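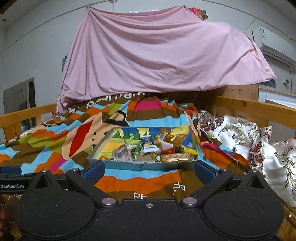 How many snacks does one person need beside the bed? Enough for an evening, and in my case that means whatever fits in one tray.

I have kept a snack tray on the bed for two years now, ever since I moved into the top room in Terkthorpe. The kitchen is two floors down and shared between 6 people, so if I want something at ten at night I either go down in my socks and get talking to somebody, or I have it up here already. I prefer to have it up here.

The tray is grey metal and shallow. I tried a cardboard box before that, but it sagged, and a bowl tips over as soon as you move your legs. A flat tray stays put on a quilt, even a thick one. It also wipes clean, and I do that on Sundays before I fill it again.

Most of it is wrapped. I like a biscuit or some kind of bread snack, something in a shiny wrapper, and a couple of stick-shaped things, the green one being a sweet. I put in one small orange fruit as well. My brother-in-law Deepak Sandhu says that one is for show, but I do eat it, usually first. Loose crisps are banned. I had them once and was finding bits in the bedding for 7 days.

The shop at the end of the road, Solanki, does a mixed shelf by the till where most things are 80p or less. I go on my way back from work with a limit of 10 pounds, and that has to cover bread and milk too.

As for the bed itself, the colourful quilt goes on top all year. It doesn't match the paisley pillows and I don't mind. The pillows are satin and they slide, so one goes against the railing and the other wherever it ends up. The pink sheet over the top is tied at the corner. It was meant to be temporary - I had seen proper canopies and didn't want to pay for one - and it has stayed. It takes the glare off the ceiling light, and it comes down for a wash when I do the towels.

The one rule is that the tray goes on the desk before I sleep. I forgot last Thursday and kicked it at three in the morning. Nothing broke, but it makes quite a noise on floorboards, and the man below mentioned it.

Next week I want to try putting some nuts in a jar with a lid.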